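1/ Update on Isamu Fujimoto. He has been moved out of the Pima unit at Grovatgate and is now in the east building. His family learned this from another prisoner's mother. There was no call or letter from the facility.

2/ For anyone new to this: Isamu is a tenant organizer. He was picked up at a sit-in outside the housing office and charged with obstruction and "incitement to disorder." He has been held 81 days without a trial date.

3/ The Pima unit is where they put people awaiting trial. The east building is for people who have already been sentenced. Isamu has not been sentenced for anything. His lawyers at Laskowska asked in writing for the reason for the transfer and got a one-line reply saying it was "operational."

4/ His brother-in-law, Katsuhiko Sekiguchi, went to the visitor desk at 8 in the morning and was told Isamu was not in the system. He waited until early afternoon. Then a different officer found the name and said visits in the new building need a new application.

5/ The new application takes 14 working days. The old approval does not carry over. I asked the front office whether that is a written rule. The person I spoke to said she believed so but could not send me a copy.

6/ Phone calls. Calls from Grovatgate go through Jerel, the private phone contractor. When a prisoner changes buildings the account has to be moved by hand. Until then the money on it is stuck. Katsuhiko put money on the account the week before the transfer and can't get it back or use it.

7/ So at the moment: no visits, no calls. Letters are the only thing getting through, and they are slow. The last one was written before the move.

8/ From that letter, shared with the family's permission: "I am fine. The food is the same. Please tell my mother the cough is better and ask her not to send the heavy sweater, they will not let me have it." 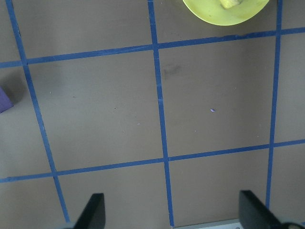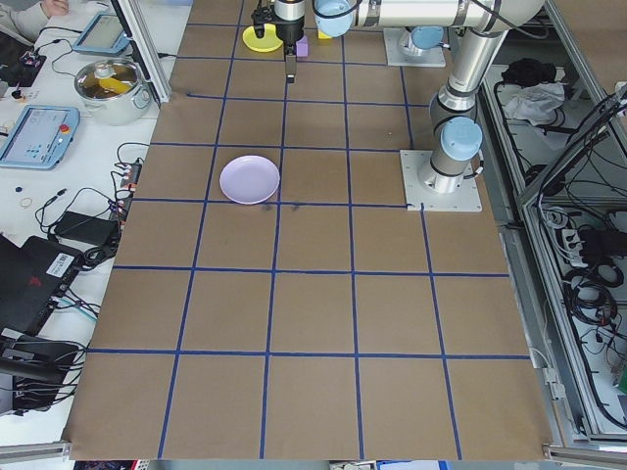
Blue tape grid, two views.

9/ On his health. He has asthma. His inhaler was taken at intake and given back nine days later, after Laskowska filed a complaint. The family does not know if it went with him to the east building. The lawyers have asked. No answer yet.

10/ Some of you asked about the court file. It is 85 pages. Most of it is copies of flyers and a printout of a group chat about who was bringing chairs. The part about Isamu himself is two statements from officers, and they disagree on what time he arrived.

11/ The defense asked for release with conditions in May. Denied. They asked again in June with a letter from his employer and an address where he would live. Denied, same wording. A third request is going in this month and the transfer will be part of it.

12/ He is not the only one. Four others from the sit-in are still inside, all of them in Pima as far as we know. Two of the families have asked me not to post names, so I won't. Please don't put names in the replies either.

13/ If you want to write to him, use his full name and "east building" on the envelope. Plain paper, blue or black ink, no stickers, no cards with glitter or padding. Put your return address on the outside or it gets thrown out. Don't write about the case — mail is read.

14/ Please do not call the visitor desk on his behalf. I know people mean well. The family is trying to get one visit approved and the calls make that harder.

15/ The public letter asking for a trial date has 88 signatures. It goes to the court clerk with the third release request. It is open until then if your group wants to add its name. Message me and I'll send the text.

16/ Correction to post 4. Katsuhiko says the second officer was the shift supervisor and that she did give him the new form. He has already filled it out and handed it in.

17/ I'll post again when there is word on the inhaler or the visit.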